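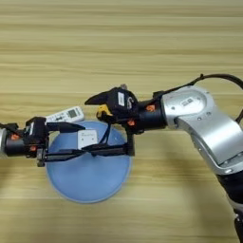
Rules for Two Arms at One Table

2021-12-26

Since October the bench at Clendham has worked under a written set of rules for tasks in which two arms share the same small area of table. Several readers have asked for the text. What follows is the current version, with my remarks. It is a house document and has no standing outside our building. Where it conflicts with the manufacturer's manual or with the law, those take precedence.

The rules began as a single sheet kept by the stop button. Kai Gerlach rewrote that sheet after the Dovley visit, when it became clear that the two sites used the word "clear" for three different conditions. Most of the revision concerned vocabulary, and I would advise any group starting on the same work to begin there.

1. Definitions

The shared area is any part of the table that both grippers can reach. An arm is "parked" when it is outside the shared area and has no motion queued. An arm is "holding" when it is inside the shared area and its position is being kept by the controller. An arm is "clear" only when it is parked and the operator has said so aloud.

2. Before the session

2.1 The operator reads the task sheet in full, including the list of objects. Objects that are not on the list are removed from the table.

2.2 Each gripper is opened and closed once with nothing between the fingers. Finger screws are checked by hand.

2.3 Cables at the wrist are checked through the whole turn of the last joint. A cable that is tight at either end of the turn is re-routed before work begins. Tape is permitted as a repair for one session only, and the repair is entered in the log.

2.4 Plates, bowls and trays are set down inside the shared area with a margin on every side. We had a fixed figure for this margin and withdrew it, as it was being obeyed at the expense of looking.

3. Speed and distance

3.1 Outside the shared area, either arm may travel at up to 200 millimetres per second.

3.2 Inside the shared area the limit is 60 millimetres per second, for both arms, whether or not the other is moving.

3.3 Grippers may come close to one another only where the task sheet calls for it. In that case one arm holds while the other approaches. Two arms do not approach at the same time.

Rule 3.3 has drawn the most complaint. It slows handovers, and it makes some recordings look stiff. I remain in favour of it. Wrist brackets and finger mounts project further than the model in the software allows, and contact between two pieces of metal is seldom where one expects it.

4. Small objects

4.1 Small, flat or light objects are approached from one side and lifted before they are moved across. Dragging is not permitted unless the task is a dragging task.

4.2 Anything containing a battery is treated as a separate class. It is not squeezed across its face, and closing force is set to the lowest value that will lift it.

4.3 A dropped object stays where it falls until both arms are clear. This applies equally to objects that land on the floor.

5. People

5.1 Hands do not enter the shared area unless both arms are clear. "Holding" is not sufficient.

5.2 One person operates and one person watches. The watcher has the stop button within reach and no other duties. Conversation with the watcher is kept for the breaks.

5.3 Any person in the room may call a stop. The reason is asked for afterwards, and is written down even where it proves mistaken.

6. Records

6.1 Every stop is logged with the time, the task and the posture of both arms. The log now has 294 entries. The greater part are minor, and a good number concern cables.

6.2 Failed attempts are kept with the successful ones and marked as failed. They are not deleted to improve the figures.

Matters still open

Pedton has asked whether the watcher may cover two tables. My present view is that this should be refused, though I accept that their room is laid out differently from ours. We have also not settled how the rules should treat soft fingers, for which the check in 2.2 tells the operator very little.

Section 5 will be reworded when Kai Gerlach returns. Corrections to the remainder may be sent to me at the usual address, quoting the rule number.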